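桌面收纳教程：托盘、笔袋和那堆散笔，到底怎么放才不会三天后打回原形

先说明一下立场：我不太相信“收纳改变人生”这种话。我买过的收纳用品，有一半最后自己变成了需要收纳的东西。所以这篇不推荐整套家当，只讲一件很小的事，就是桌上那几样文具怎么归位。需要的东西也少：一个浅托盘，一个软的笔袋或者小包，剩下的都是你桌上本来就有的。

网上的教程一般会叫你先买分隔盒，按颜色排，再贴标签。我照着做过。Gosano那种带格子的抽屉盒，格子宽窄是定死的，荧光笔塞得进去，粗一点的钢笔就斜着卡在里面，盖子合不上。标签更不用说，贴的时候很有成就感，一个星期以后就没人看了。后来我把分隔盒拿去装螺丝，倒是很合适。

托盘好在它不管你。东西扔进去就算回家，没有第二个动作。坏处也在这里：它什么都收，发票、硬币、橡皮筋、不知道哪来的垫片，最后就是一个有边的垃圾堆。所以下面的步骤里，有一大半是在防这个。

第一步，把桌面上的东西全部摊开。

我知道这一条每篇教程都写，写得我自己都烦。可是托盘里的东西不倒出来，你真的不知道底下压着什么。尤其是笔袋，很多人习惯随手往托盘上一搭，看上去整整齐齐，其实盘子里面已经满了，袋子只是个盖子。先把袋子拎起来看一眼盘里有什么，再决定下一步。

摊的时候桌面要留出空来，不要一件挨一件。浅色桌面最省事，银色的小零件掉上去不一定看得清，但至少比掉在地毯上好找。如果桌子上有走线孔，请离它远一点，我有一个笔帽就是从那里下去的，再也没有见过。
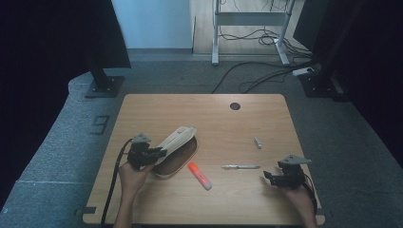 文／本站收纳栏目　　分类：桌面与书房　　二月更新

托盘上还搭着袋子，荧光笔、银色的笔和一个小小的银色帽子散在桌上，这个阶段看着比收拾之前还乱，属于正常现象。很多人就是在这里放弃的，把东西一把抓回去，然后说收纳没有用。再坚持一会儿。

第二步，先处理盖子和帽子。

顺序很重要，不少教程把它放在最后，我觉得不对。笔帽、笔盖、替芯的小堵头，这些东西单独放的时候最容易丢，而且丢了以后主体也跟着报废。摊开之后，第一件事是给每个帽子找主人：拿起来，挨个试。扣得上的当场扣好，扣不上的放到一边，等所有的笔都试过再说。

试完还是没有主人的帽子怎么办？我的做法是给它一个期限，到星期五。星期五之前没有配上，就扔。有人说留着也许有用，我的抽屉里曾经留着一整盒“也许有用”，没有一个用上过。

第三步，试写。

每一支笔都要在纸上划一下。荧光笔要多划几道，因为有些笔头表面干了，里面还有墨，划几下就出来了；有些是真的干了，怎么划都是一道毛边。不要相信网上说的往笔头滴酒精就能救活，我试过，颜色出来是出来了，浅得像没洗干净的水渍，而且会在书页背面透过去。干了就换掉，一支荧光笔没有多少钱。

金属笔身的笔要看笔夹。笔夹松了的别放进布袋，它会勾住里衬，抽出来的时候连带着把别的笔都带翻。

第四步，决定什么进袋，什么进盘。

这一步说法最多。有按颜色分的，有按长短分的，Leltent的说明卡上甚至画了一张流程图，我看了两遍没有看懂。我现在只用一条标准：要不要带出门。带出门的进袋，不带出门的进盘。就这样。

按这条标准分，袋子里的东西通常很少。我自己是一支写字的笔和一支荧光笔，一共2支。有人会觉得太少，想再加尺子、修正带、便利贴，我的建议是先按少的用一段时间，真的缺了再加。袋子一旦塞鼓，拉链就不好拉，拉链不好拉，你就会懒得拉，然后东西又散在包底。

进盘的东西要能平躺。浅托盘的边不高，竖着靠在盘沿上的东西碰一下就滚。椭圆形的盘子有一点要注意：两头是弯的，长笔沿着长边放没有问题，横着放两端就会翘起来。所以都朝一个方向放，不为好看，只为了不滚。

第五步，定下托盘的位置。

惯用手的对面一侧，靠桌子外沿，但是不要压到边。放在惯用手这一侧，写字时手肘会碰；放在正前方，又会和键盘、本子抢地方。我的托盘放在左边，走线孔在右边，两样东西互不打扰，用到现在没有出过事。

位置定了以后，袋子放在托盘旁边，不要搭在上面。这是整篇里我最坚持的一条。袋子一搭上去，你就看不见盘里的东西，看不见就会往里面塞，塞到袋子放不平才发现。Somness有一款托盘是自带软盖的，卖点就是“一盖即整洁”，我用下来的感觉是，整洁的只有盖子。

关于托盘怎么选

深色内里耐脏，墨水渍看不太出来，但是黑色的小东西掉进去也看不出来，这一点卖家一般不提。浅色内里反过来。我没有结论，看你掉黑色的东西多还是漏墨多。

皮的、木的、塑料的我都用过，差别没有价格差得那么大。Śliwiński那个牌子的皮托盘要贵出一截，边缘压得确实细，可是放的还是那几支笔。如果你只是想试试这个方法管不管用，厨房里拿一个不用的浅碟子就可以，试一个月再考虑买不买。尺寸别贪大，盘子多大，杂物就有多大。

笔袋怎么选

软的比硬的好用。硬壳盒子放在桌上占地方，空的时候也占那么大；软袋子空了可以压扁。浅色的软袋容易脏，这是实话，铅笔灰和荧光笔墨都会留在上面，布的能洗，皮的只能擦，擦多了颜色会不匀。不想伺候它就买深色的。

日常维护

每天不用收，真的。要求自己每天收拾的人，多半坚持不到第二个星期。我是每星期五下班前看一眼托盘，凡是不属于文具的拿走，两分钟的事。星期五没有看就下星期五看，也不会怎么样。

几个常见的麻烦

托盘在桌上打滑：底下垫一小块防滑垫，比盘底小一圈就行，露出来会粘灰。

家里别人也往里面扔东西：再放一个碟子在门口，专门接钥匙和硬币。讲道理没有用，我讲过。

笔又多出来了：检查会议和银行，大部分是从那里来的。拿回来的笔先试写，不好用的当天处理，别让它过夜。

分完以后觉得托盘很空：空着就好，不用去买东西填它。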